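I finally made it out to the open day at Lavine, the robotics workshop in Ernstead I've been meaning to visit since December, and I am so glad I went! They had 114 people signed up for the afternoon (I was number 25 on the list, early for once in my life), and I spent most of it glued to one table in the back room.

Khoa Lưu was running the sweeping demo, and he was wonderfully patient with all my questions. You hold a gripper in each hand, one with a dustpan, the other with a little brush, and you sweep up small granules while everything you do gets recorded for the robot to learn from later. It sounds easy, and then you try it and discover how much your own fingers normally do for you. They had 278 good recordings of this one chore already, and Khoa wants a lot more before he lets the arms try it by themselves.

I'd driven over expecting big machines and sparks, I suppose, and came home thinking about crumbs. Next open day I'm bringing my sister, and we're getting there before the coffee runs out. 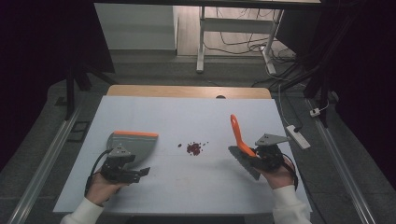 Mbali Baloyi: I tried that one too, and my problem was always the last few bits that slide under the lip of the pan. Did Khoa say whether they keep the clumsy attempts, or only the good ones?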